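December, 14:10. Notes from the Endico visit to the Zilville bench.

Four visitors, Samuele Mancuso leading. Showed the sim first, hardware after coffee. Sorting task, top view, default gray materials. Ran seed 43 because it loads fast. Physics step left at 900 Hz, no dropped steps in the log.
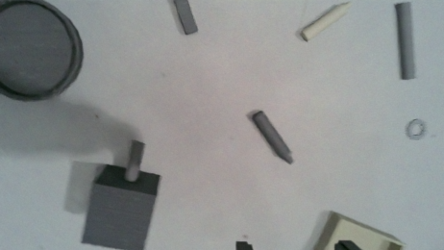 Sim, top view, seed 43. Crayon in the middle, washer at right, peg block lower left.

Mancuso asked about the washer. Told him it is the worst item in the set: thin, and gray on near-white. He wants contact forces logged for it. Agreed, low priority.

Second question was about shadows. The soft one by the round container confuses the old segmenter. Chaiyaporn build not tested on this yet.

To do:
- send Endico the 130-episode log
- rerun seed 7 with the Flenance gripper model
- move the tray farther into view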